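Back to the bathroom stuff, since a couple of you asked how the toilet cleaning thing is going now that I'm trying to be a grown-up about it.

For years my whole method was: squirt something blue, swish, flush, walk away feeling proud. And then in February my friend Liudmyla Lytvynenko came over while I was in the middle of it and watched me from the doorway with this look. She used to clean for a small hotel called the Endar (4 floors, and she did 2 of them by herself!), so she has opinions. Her first one was that I was starting in the wrong spot. I always went straight for the bowl and then dragged whatever was on my gloves all over the rest of it. She goes top down. Tank, lever, lid, seat, outside, and the bowl dead last.

The lever! I don't think I had ever wiped a flush lever on purpose in my life. Think about when you touch it. Now think about what you haven't done yet when you touch it. Yeah. So the lever gets its own cloth now, and I do it every time, even on lazy days when the rest only gets a quick once-over. 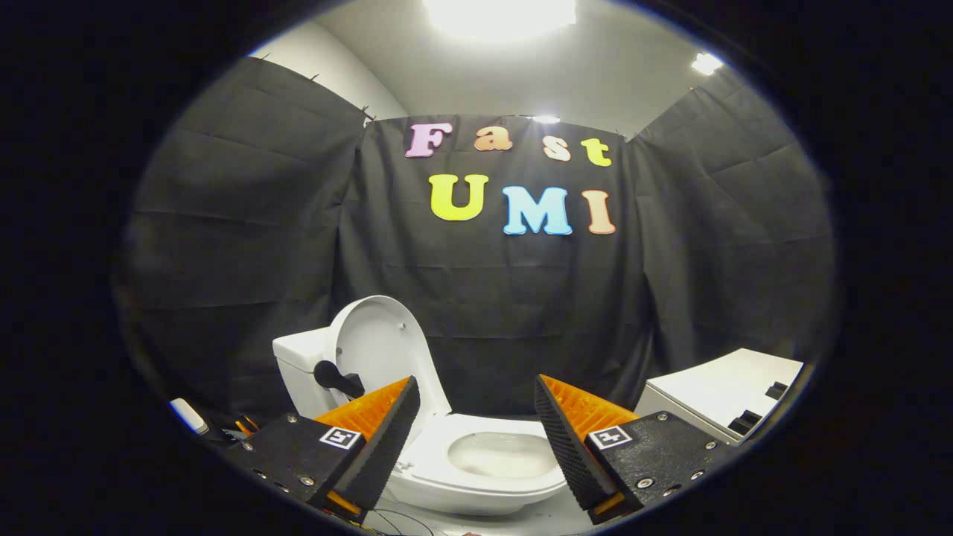
The lid took me longer to get used to. I used to wipe the top where the dust shows and call it done, but it's the inside that needs it, the part that faces you when it's up against the tank. I spray the cloth and not the lid (Liudmyla was very firm on this, otherwise it all runs down into the hinges and sits there), then go around the rim and finish in the middle. Hinges get an old toothbrush. Please label the toothbrush. I'm begging you.

As for products, I've been through a few. I started with a Gurkell spray that smelled like a lemon having a panic attack, and it left streaks on the porcelain that I could only see at night with the light on. Very annoying, because I'd think I was finished and then go in to brush my teeth and there they'd be. Now I use the plain Flurent one from the hardware store and dry everything with a clean rag afterward. The drying is what makes it shiny, by the way. I was blaming the soap for years when I was just leaving everything to air dry.

I still haven't solved the back of the base, down behind the bowl where your arm doesn't want to bend. I tried a long brush, I tried a rag wrapped around a wooden spoon (retired spoon, relax), and right now I'm using an old sock over my hand and grumbling. If you have a trick, put it in the comments. Somebody told me to get one of those bendy Ivanyshyn wands but I haven't seen one in a store yet and I don't want to pay shipping on a stick.

The whole thing takes me one podcast segment, maybe a little more if I do the floor too. Next up is the grout, which I've been putting off since before the holidays.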